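Workshop notebook, 2024-11-18

Power day on the marble bench. I finally got around to the cable mess I've been complaining about since October, and of course it took twice as long as I told Victor it would. Everything came out of the drawer, everything got wiped down, and about half of it went back in (the other half is in the Havley box by the door – Washington, please look through it before I haul it away!).

Sorting rule I settled on: anything with a damaged cord goes out, anything without a readable rating gets a tag and waits for Victor, and the rest gets a number in paint pen on the back. I got up to 26, which is more than I thought we owned. The old Truneo extension leads are fine but the cords are so stiff they won't coil, so I hung them on the long hook instead.

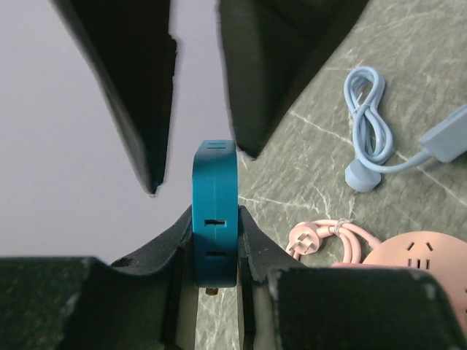 Blue power strip, on end, marble bench.

I like the blue one. It's easy to spot under a bench, and the rounded corners don't snag on everything when you pull it out of a full drawer. The slots were on my list for a going-over with the soft brush, same as all the others, so if you find one with lint still in it, blame me.

Tag for the small heater says 2000 W. It stays on the wall outlet, please, and never on a strip, I don't care how cold it gets in there. I wrote that on the tag too, in big letters.

Still to do: ask Arkstead if they'll take the dead ones for recycling, find the missing cover for the Brito timer, and measure the run from the window outlet to the far bench. Victor says 35 feet and I say less. Washington has the long tape, so I'm leaving that until he brings it back. Also we're nearly out of tags.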